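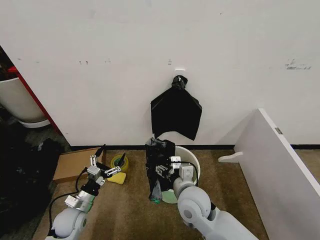 Figure 5. Waste point with a black bag over the bin and a second bag hung from a wall hook above it.

4.2 Storage of replacement bags at the waste point

The second part of the study considered where replacement bags are kept in small shared offices, and how this affects the changing of bin liners. Fu and Cao had earlier noted that bags stored in a separate cupboard were often left there, and that bins were then used without a liner. The rooms visited at the Auer building offered a chance to look at a simpler practice, in which the next bag hangs within reach of the bin.

In the arrangement shown in Figure 5, a small white hook is fixed to the wall directly above a round white bin. The hanging bag is knotted at the top and spreads out below the knot, so that it can be seen from across the room. A flattened cardboard box and a roll of yellow-green packing tape are kept at the foot of the same wall – a common finding, as waste points tend to attract packing materials awaiting disposal or further use.

Occupants of 30 rooms were asked to keep a short record of each liner change. The records were collected on 2020-06-11 and checked by Yao and Nnaji. Entries that gave no room number were set aside.

Two difficulties were reported. The knot must be undone before the bag can be fitted, and some occupants found this slow with thin bags. Others objected to the look of a bag on a plain wall, particularly in rooms where visitors are received. Shen proposed a loose loop in place of the knot, and this was adopted in the later rooms at Momovwood. Flattened boxes were recorded separately and are treated in Section 4.3, together with tape and other packing materials.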